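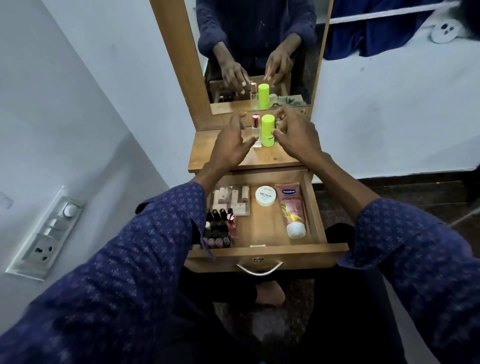
Figure 1. Two containers on a dressing table with a mirror.

Sour Rye Starter for Holovko Soup
Roksolana Boiko and Arsen Chornovol

1. Aim
We wanted to learn how the time of fermentation changes the taste of a sour rye base for soup. The recipe comes from the school kitchen in Pramton, where the soup is called Holovko.

2. Method
In each jar we mixed 50 g of whole rye flour with 600 ml of boiled and cooled water, and added one crushed clove of garlic. The jars stood at 21 °C under a cotton cloth. We stirred them every morning. Jar A was used after three days, jar B after five days and jar C after seven.

3. Results
We cooked the same soup from each jar, and 11 classmates tasted it. Jar A was mild – three people wrote "like flour." Jar B was the favorite of eight tasters. Jar C was very sour and needed cream.

4. Remarks
We did not measure the pH, because the paper strips came too late. Next time we would also try the soup with less garlic.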